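Unit 4 Handout: Reviewing a Hand-Held Gripper Kit
Applied Automation, Ronville Technical Program

Reading before class: chapter on parallel grippers, plus the Jisel quick-start sheet.

1. What is on offer

The Jisel kit from Hirnbridge is a pair of hand-held grippers sold to labs that want to record how people handle objects. The list price is 1588 dollars for the pair. Cables are included and the recording software is licensed by the year. For this unit we treat the kit the way a buyer would: what it does, what it needs around it, and where it falls short.

Each gripper is a two-finger parallel type. The links are black and turn on pivots with brass-colored bushings, and both fingers close toward the middle. When you inspect one, open and close it slowly and feel for side play at each pivot. Write down any play before you start the trials.
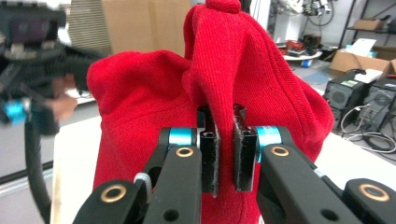 Soft goods are the harder half of the review. A rigid block has one width and the fingers stop when they reach it. Cloth folds, slides and bunches, so the same closing motion can pick up a thin ridge or a thick wad. Score a grasp by what the fingers hold at the end of the lift. Do not score it by how the approach looked.

2. Bench setup

Use a flat, light-colored work surface. Keep both cables on the outside of your arms and check that each gripper can reach the middle of the board without pulling. The room can be as busy as you like, but the board should hold only the items in the trial.
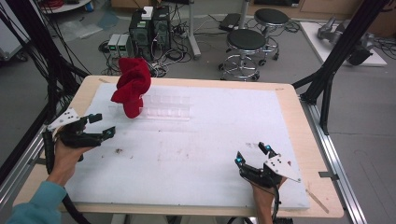 Figure 2. Two-handed work at the bench, one gripper in each hand, with the red cloth item and clear tray on the board.

Run 20 lifts per item, resting after the first 13. Tired hands close the fingers unevenly, and that shows up in the record as if it were a fault in the kit. Use the same person for all lifts of one item.

3. Fabric trials

Pinch a single fold where you can. Lift straight up, hold, and lower. If the item turns over while hanging, keep the trial and note it. A change in how the item hangs is a result — the software will not mark it for you. 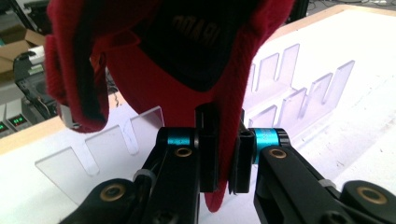 Compare your sheet with the Dimitrov method from Unit 3, which gives separate marks for grip, lift and release. Release is often left out of product reviews. Cloth can cling to a finger pad after the jaws open, so watch both pads.

4. What to hand in

One page on the kit, with your trial sheet attached. State whether you would buy it for a teaching lab, and give the main cost besides the price. The unit is worth 88 points. Sheets are due in June, before the lab closes for inventory.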